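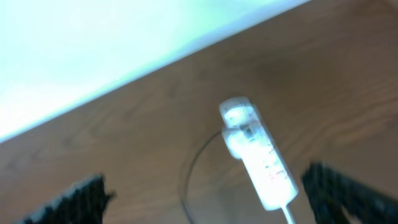 Why use two arms to hold something as small as a phone? One arm can pick it up just fine, but turning it over or passing it along goes a lot better with a second grip.

We started with flat, stiff things. I like them as test objects because a small wrist error shows up right away as tilt, and our controller (we call it Trallar) is supposed to notice that tilt and ease off before the two arms start fighting each other.

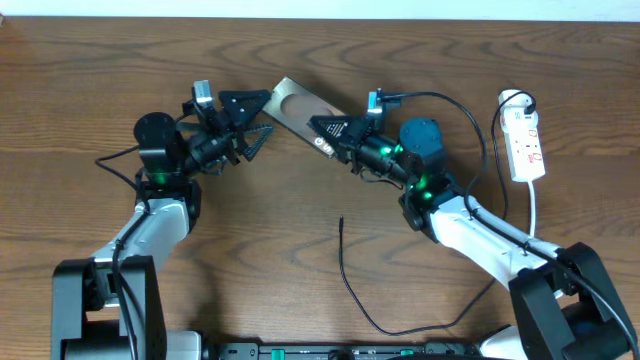 Figure 3. Both grippers on one flat metal plate above the wooden tabletop.

Then came phones, and wow, they're pickier! Ye-seo Wang and I recorded 1,034 holds for this part of the study and kept 824 of them for training. Most of the ones we tossed had a bad time sync between the wrist cameras.
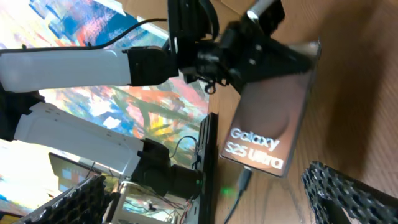 4.2 Holding at an angle

For tilted holds we let Trallar pick its own approach angle, up to 30 degrees off the table. I'd expected the steep ones to be the trouble, but our worst session (a long Saturday, ugh) was nearly all shallow grasps. Adding the wrist views to the policy input brought success on new poses up to 78 percent, and we didn't retune anything else.
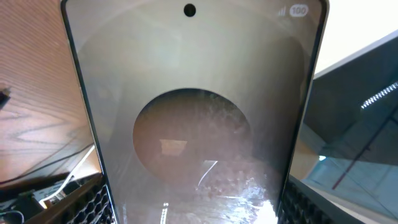 Figure 4. Wrist view of a phone held between the textured finger pads, screen lit.

Glare is still a headache for us. We mask the brightest pixels before the tilt estimate, and Section 5 goes over what that costs.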